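4.2 What people mean by "clean"

The survey instrument asked respondents to rate the cleanliness of their own kitchen on a scale from 1 to 7, where 1 was labeled "not at all clean" and 7 was labeled "completely clean." We were warned by Prendergast, who ran an earlier survey in the Skolgate apartments and has the scars to show for it, that the upper label would cause trouble. It did. A good many respondents refused to pick 7 on the grounds that no kitchen is completely clean, and several wrote in the margin to tell us so. One added a short history of the sponge.

We kept the item anyway, partly for comparison with the Skolgate data and partly because the refusals told us something. Of the 3,701 households that returned a usable form, very few placed themselves at either end. The most common answer was 6, which we came to think of as the polite answer: high enough to invite a guest, low enough to survive an inspection. When the same people were asked to rate the kitchen of a close relative, the answers spread out a good deal, and politeness seems to have been suspended.

The follow-up interviews were meant to find out what the number 6 was standing on. We spoke with 40 respondents in their homes, most of them in the late afternoon, and asked each to talk us through the last time they had wiped down a counter. The wording matters. Asking how often someone cleans brings out a schedule, and the schedule is usually a work of the imagination. Asking about the last time brings out an event, with a spill in it, or a visitor, or a phone call that went on long enough to require something to do with the free hand.

Three sorts of trigger came up again and again. The first was visible mess, and it accounted for less than we had expected. The second was the end of some other task: people wiped the counter when they had finished cooking or packing lunches, whether or not there was anything on it to wipe. The third was company, in which we include company that had been announced, company that was merely possible, and ourselves. Several respondents admitted to having cleaned for the interview, and one asked whether this would affect her score. 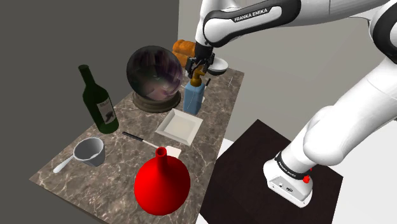 Figure 3. A countertop with a spray bottle, a plate and a bowl.

The second trigger deserves a little more attention, as it sits badly with the usual account of household cleaning as a response to dirt. If the wipe marks the end of a task, it works more like a period at the end of a sentence, and its absence leaves the cook feeling that the meal is still going on. One respondent, a retired bus dispatcher, said he could not sit down to eat until the counter was done, and so had eaten lukewarm dinners for most of his married life. His wife, interviewed separately, confirmed the temperature of the dinners but credited it to his talking.

Product choice played a smaller part than the makers of such products might hope. We had prepared a show card with the brands sold locally, Strebel and Takex among them, and expected loyalty to one or the other to track the self-ratings. It did not. Many respondents could not name the cleaner they had used that morning and had to get up and look. Two found that the bottle had been refilled with something else long ago - dish soap and water in one case, an open question in the other. Neither thought this changed the result.

Smell was another matter. Respondents who did not care what they sprayed cared very much that the room should smell sprayed, and this held across age groups. The Dandell housing study, which left smell out of its questionnaire as too subjective, reported a large unexplained difference between its morning and evening visits. We would gently suggest that someone in those buildings was frying onions.

Two limits should be kept in mind. Interviewees volunteered for the home visit, and people with a kitchen they would rather hide may have stayed away. The interviewers were also offered a great deal of cake, and we have not been able to correct for this in the coding of their field notes.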